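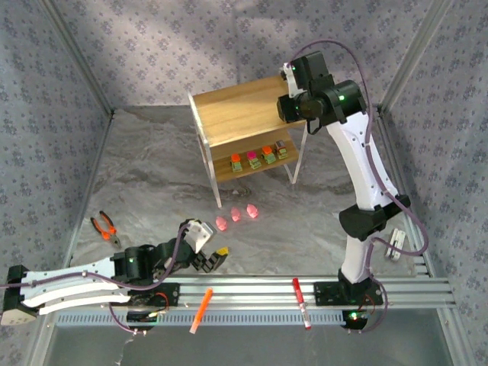 ## 3.2 Shelf height and retrieval effort in small kitchens

Storage surveys tend to record floor area and ignore the vertical spacing of shelves. Lindqvist and Sokol treated the two separately in the Belcombe households, and we follow their procedure. Each of the 50 participating kitchens was measured once in June. Residents then kept a written log of every item taken from or returned to open shelving, giving 3,895 usable entries.

Entries were coded by tier (upper or lower) and by item class. Freestanding two-tier units were kept apart from wall-mounted boards, as the former are often moved during cleaning and their position in the log is less reliable.

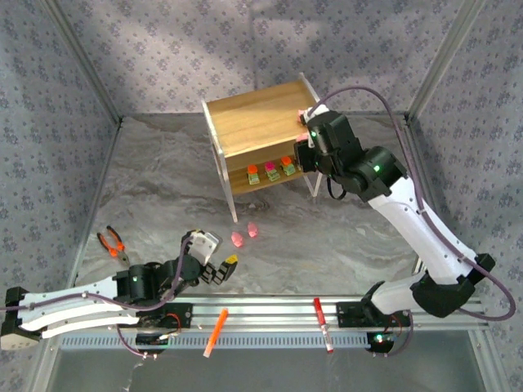
Clearance between tiers was taken from the upper face of the lower board to the underside of the upper one. Where a board sagged, the smallest value was used. Kitchens in Brostgate were older and had deeper counters, so depth was entered as a covariate in all models.

Upper tiers held items in daily use more often than lower tiers did. The difference was larger where clearance was small, and it remained after adjustment for depth and household size. Residents of the Simura apartments departed from this pattern: they stored dry goods on the lower tier and left the upper tier clear as a second work surface (Fig. 2).

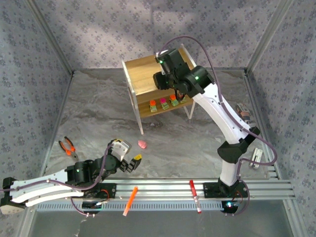

Six logs from the Dobos building were incomplete and were excluded before coding. Repeating the analysis with these logs included changed no coefficient in sign. Differences between coders were settled by Ansel Lindqvist, and the revised codes were used throughout Section 4.

**Figure 2.** Open shelving in two tiers.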